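Issahaku Robotics Club: press release

For use from April

Burkovstead students take on the drawer challenge with two arms and one yellow cube

Hello from the Issahaku club! I'm Ohemaa Nartey, I look after the student projects, and I've been given the job of telling everyone what we've been up to (I'll try to keep it short, but you know me).

Our students at Burkovstead have entered the Skallusell, the student contest where teams get a pair of robot arms to do an ordinary household job. You pick your own job. Ours is putting something small away in a wooden box and getting it back out again, which sounds like nothing until you've tried to explain it to a machine. We're calling the project Fedeo and I'm very proud of it already.

There are 2 students on the programming side, Genalyn Gatchalian and Rangi Maihi, and they've split the work between them. Genalyn has the handle. She wants the gripper to meet it squarely and stay with it all the way through the move, and she has rewritten that bit so often that I've stopped asking which version we're on. Rangi has the cube, so he spends his afternoons on where the fingers should stop and how wide they should be open when they come down.

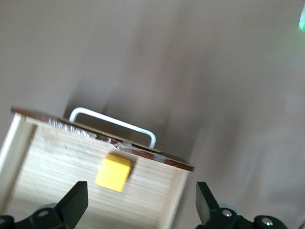

Fedeo from the gripper's side: the yellow cube in the pale wooden box, between the two open fingers.

I love the view from up close. We look at these on the big screen after each session and argue over them, and the students have got really good at spotting when an approach is a bit too far to one side. Bernice Antwi, who teaches the group, makes them write down what they expect to happen before anybody presses go. There was grumbling at first! Now they do it without being told, and the notebook is up to 740 entries.

The other half of the challenge is getting two arms to share one table. The rules give each team a single table to work on, so whatever one arm is doing, the other has to stay out of its way and still be ready for its turn. Rangi's favourite saying is "elbows in", and he says it to the robot as well as to the rest of us. 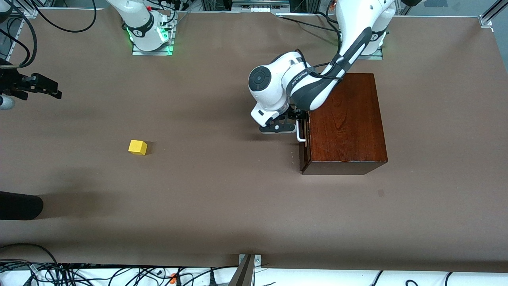 One gripper at the handle of the wooden box, with the yellow cube out on the open table.

Mohammed-Awal Eshun has been running the timing for us and wants the whole job done neatly before we worry about doing it fast. I'm with him on that. The contest marks you down for bumps and drops, and I'd much sooner see a slow tidy run than a quick one that sends the cube across the room.

We've got 400 places for families and visitors at our open evening, with doors at 6pm, and both programmers will be there to talk you through their code. Do ask them about the handle, Genalyn has plenty to say. Places are free but please book through the Issahaku club page. If you're from the local paper or radio and would like to come to a practice, get in touch with me there too and I'll find you a time after lessons.

Ohemaa Nartey, student projects, Issahaku Robotics Club, Burkovstead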